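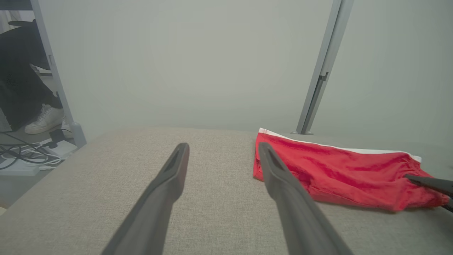 When Barbara Sobczak put together her first budget for laundry-folding robots, she gave the arms a page and a half and everything else one line. She wouldn't do it that way again.

Sobczak plans equipment for Drovora, a linen and garment service that handles washing for care homes. The company started with a pair of arms last July and is now deciding whether to pay for more.

"The arms are the part people want to talk about," she says. "They come with a price and a delivery date. What I left out was the table, the mounts, the power and the person sitting with it all day."

Small items caused the most trouble in the first plan. A sheet is large and behaves much the same each time. Shorts and underwear arrive crumpled, and an elastic waistband pulls the cloth back on itself. Sobczak had assumed one arm would manage them. The quote from Kaczorowski, the supplier she chose, was for two.

"I queried it and they were right," she says. "You want one arm to hold an end while the other goes for the opposite side. So the number doubled before we had bought anything."

Gripper fingers are now a separate heading. The tips wear, and Drovora keeps 4 spare pairs on the shelf. Padded work surfaces have a heading too, after a trial on a hard bench where the tips kept knocking against the top.

Colette Aubert, who runs the floor, asked for another change. She wanted staff time costed properly, at the same rate as any other shift.

"It was down as supervision, with nothing next to it," Aubert says. "Somebody has to put the clothes out and watch. That's a job, and it comes out of my rota."

The two of them agreed on a six-month trial with a target of 300 garments a day before any second order. Aubert thinks the figure is fair. Sobczak would have set it a little lower – she expects the mixed bags to slow things down.

She has also asked for a quote from Rikidus, mainly to compare service contracts. Her advice to other buyers is to get the yearly cost of parts and call-outs in writing before discussing the purchase price. The new budget goes to the directors next month, and the arms take up half a page.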